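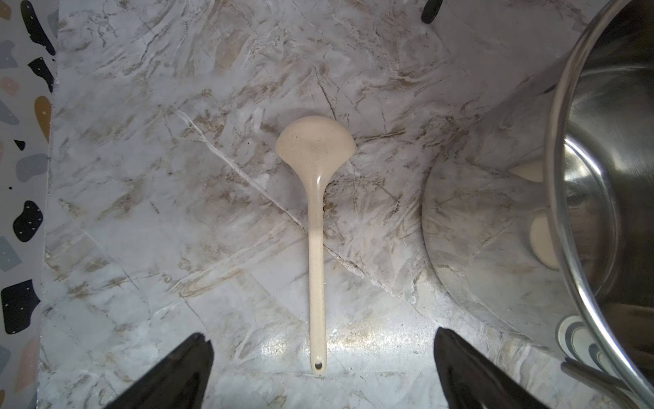 I've been reading a lot of "buy once, cry once" talk on here lately and I'd like somebody to show me where the evidence is. The rule says pay more at the start and you'll pay less over your life. Sounds sensible. It's also exactly what you would say if you sold dear things. When I go through my own kitchen I can't make the rule work. A plastic ladle like that one, cream with the little dark flecks and a hole in the end for hanging, is the sort of thing you pick up without thinking, and the one in my drawer has outlived two marriages (one mine, one my sister's). Meanwhile the Oshima toaster I paid $279 for, after reading reviews for a fortnight, had a lever that wouldn't stay down by its second winter. The warranty was fine on paper. On paper I was also meant to have kept the box.

So my question is a serious one. Does anybody have a way of telling, in the shop, before the money changes hands, that the expensive version will last longer? Not "you can feel the quality". I felt the quality of that toaster. It was very heavy.
grumblebench, 7.12 pm

Weight is a terrible guide, agreed. But you've picked one bad toaster and one good ladle. A ladle has no moving parts! What's going to go wrong with it? Compare toaster with toaster or it doesn't mean much.
Tilly_of_the_Gully, 7.31 pm

Fair, but that's sort of my point. The advice never comes with "only applies to things with moving parts". It gets handed out for socks, chopping boards, wallets, everything. There was a post last week telling a uni student to save up for a $150 colander.
grumblebench, 7.40 pm

I'll defend it. My mower is a Honda, Dad bought it, it's been going for 17 years and it starts. My neighbour is on his third cheapie in that time. He leaves them out in the rain, mind you.
southpaddock

"He leaves them out in the rain, mind you" is doing a lot of work there, mate.
grumblebench, 8.02 pm

Ha. Okay. But the ones he leaves in the rain are the cheap ones because they were cheap. If he'd paid proper money he would have put it in the shed. I do think that's part of why dear things last.
southpaddock

Now that I believe. I'd go further and say it might be most of it. People oil the good boots and kick the cheap ones under the stairs, then report back that good boots last longer. Nobody's testing anything, they're describing their own behaviour with a receipt attached.

Same with cookware. I was told for years that you need the heavy stuff with the fancy base, and my mum cooked for six of us on thin supermarket pots with wobbly lids. They got dented and they kept going. She stacked them one inside the other in the cupboard under the sink, wet half the time, and I doubt she ever thought of them as an investment. 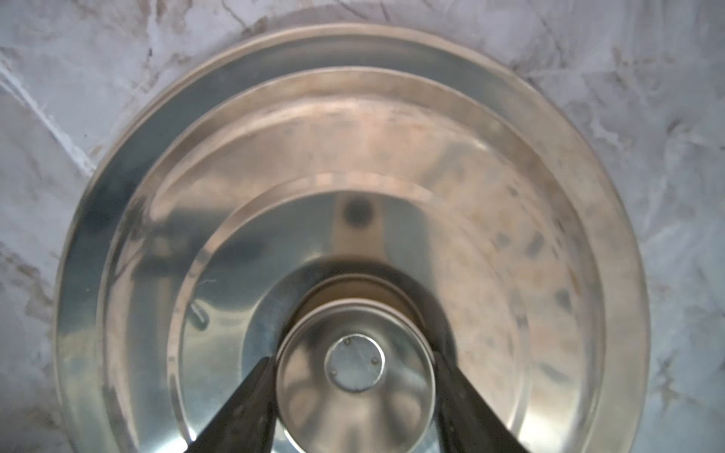 What she did do was refuse to put anything through the dishwasher if it had a glued or riveted handle. If I had to guess at a secret, it would be that, and it costs nothing.
grumblebench, 8.25 pm

I'm going to disagree with nearly all of this. I did four years behind the counter at a small appliance repair place and there is a real difference, you just can't see it from the outside. Some things are screwed together and some are clipped or glued. If it's screwed together and the maker sells parts, we could usually fix it. If it's clipped, you break the clips getting in and the customer is cross with you. Price had something to do with it, but not in a straight line. Bottom of the range was mostly clipped. Middle was mixed. Top was mixed too, and that's where people got really upset.
Fusebox Jan

This is useful, thank you. So your test would be "look for screws"?
grumblebench

Look for screws, and look up whether you can buy the part that usually goes. For a kettle it's the switch or the lid. For a vacuum it's the hose and the battery. If the maker's site has a spares page with real prices on it, good sign. If it has a page about their values, walk away.
Fusebox Jan

I'd be careful with the spares page thing. I bought an Anusa stick vac because there was a spares page. Three years later the page was still there and every single item said "notify me". I'm still waiting to be notified.
wrenfield

That's the bit that bothers me about the whole idea. You are paying now for a promise about later, and the company doesn't have to be around later. Or it gets sold and somebody else owns the name. People recommend a brand off something their nan bought and it isn't the same factory any more, and may not even be the same company.
grumblebench, 9.10 pm

There's a fix-it morning at the Brollthorpe library, run by Sachiko Takagi, and she gave a talk in October that changed my mind on some of this. She said most of what comes through the door is broken in one small boring spot. A cord where it bends, a hinge, a foot. The rest of the thing is perfectly good. Her advice was to work out where the boring spot is before you buy and only pay extra for that. So for a lamp, spend on a decent switch. For an umbrella, the joints. The colour and the box and the nice carry bag you can ignore.
Tilly_of_the_Gully, 9.22 pm

Did she have any numbers or is this another "in my experience"? I'm not having a go at her, it sounds more sensible than most. But everyone's experience is made of the stuff that got brought to them. She sees what breaks and is worth carrying to a library. She won't see the cheap lamp that's been on in somebody's hallway since forever, and she won't see the cheap lamp that went straight in the bin either.
grumblebench, 9.35 pm

You are a hard person to help.
Tilly_of_the_Gully, 9.36 pm

I've been told.
grumblebench, 9.36 pm

Music teacher here, and can I put in a word for the middle. I go through gear. Kids lean on it, drop it, sit on it. The fold-up wire stands that fit in a bag are cheap and they're rubbish after a couple of terms, the little arms bend and then the book slides off. The orchestra-grade ones are lovely and I can't carry them up stairs. What I tell parents to get is the in-between kind with a solid desk with holes punched in it and a tripod foot. I've paid as little as $33 second-hand and never felt I needed better.

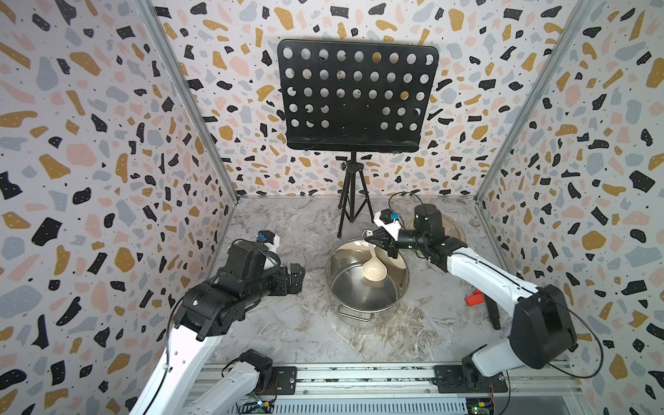
Music stand with the punched desk and tripod base.

The weak point is usually the knob. Kids overtighten it and strip the thread. On some you can swap the knob, on some you can't, and I've never been able to tell from the listing which is which. So I'm with the original poster on that much. I still think there's a floor, though, and under it you really are buying rubbish.
clefhanger

A floor I can live with. "Don't buy the very worst one" is advice I could follow. It's the leap from there to "so buy the very best one" that I object to, and the leap is where all the money is.
grumblebench, 10.04 pm

Boots though. Surely you'll give us boots.
southpaddock

I'll give you boots if you can tell me what you spent on resoling.
grumblebench, 10.07 pm

...roughly the price of the boots.
southpaddock

I think resoling is still worth it but not for the money. You've broken them in, they fit, you like them. That's a fine reason to spend. It bugs me when people have to dress up liking something as being thrifty. If you want the nice pan, get the nice pan.
wrenfield

Agree with wrenfield. And there's the other side, which is that plenty of people haven't got the money up front so the argument's no use to them at all. When I was on a student budget I'd have laughed at the colander post. I drained pasta with the lid, and burned my wrist every time, but still.
clefhanger

Right, so far I've got: look for screws, find the boring spot, avoid the bottom shelf, and put the mower in the shed. That's better than I expected when I posted, though I'd note that only one of the four involves spending more money. Jan, one more if you're still up. Is there any point taking the Oshima to someone, or is a toaster lever always a goner?
grumblebench, 10.31 pm

Depends. On a lot of toasters there's a small electromagnet that holds the lever down, and crumbs get under it. Unplug it, leave it to cool, turn it upside down over the sink and give it a good shake before you pay anybody. Don't go poking in there with a knife. Did you ever empty the crumb tray?
Fusebox Jan

There's a crumb tray?
grumblebench, 10.38 pm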